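Subject: Re: Casting for the Kamden adaptation

On the list, a fellow sufferer wrote:

> I have read that Söderlund are moving the whole
> thing from a ferry town to a law firm. Has anyone
> seen the script pages? And is it still 8 episodes?
> I reread the book in August and I am not ready to
> be hurt again.

Still 8, as far as I know, and I would start bracing now. The law firm is real. In the trade notice it's called "a fresh setting," the way a landlord calls a closet a bedroom.

I haven't seen pages, only the casting sheet that went up on the Drudier board last night and was gone by breakfast. It lists 9 speaking parts for the pilot. The book gets through its first 2 chapters with a widow, her brother-in-law and a goat. No goat on the sheet. There is a "Junior Associate (charming)," and I have a horrible feeling that's the goat.

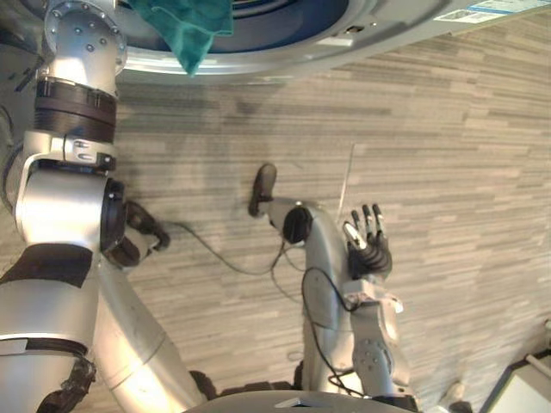
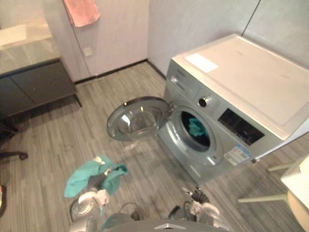 Robot arm over the carpet; washing machine, door open.

As for the lead, I'm more hopeful than most of you. Yes, she is too young for the widow. She was also too young for the judge in the Zanum remake, and she was the only thing in it I'd watch twice. She can sit at a kitchen table and say nothing for a full minute, and that is most of chapter four. Whether a law firm has a kitchen table is a matter for Söderlund.

The fan petition to bring back the ferry stands at 1337 signatures. I signed it, then found out my sister had signed it too, for the goat. Please don't post the link here again, we have had it three times this week and the archive is starting to look like a ransom note.

If anyone saved the second page of that sheet, send it to me off list. I only got the first, and it stops right after "Brother-in-law (to be"

To be what? Recast? Sued? I would like to know before the trailer does it to me.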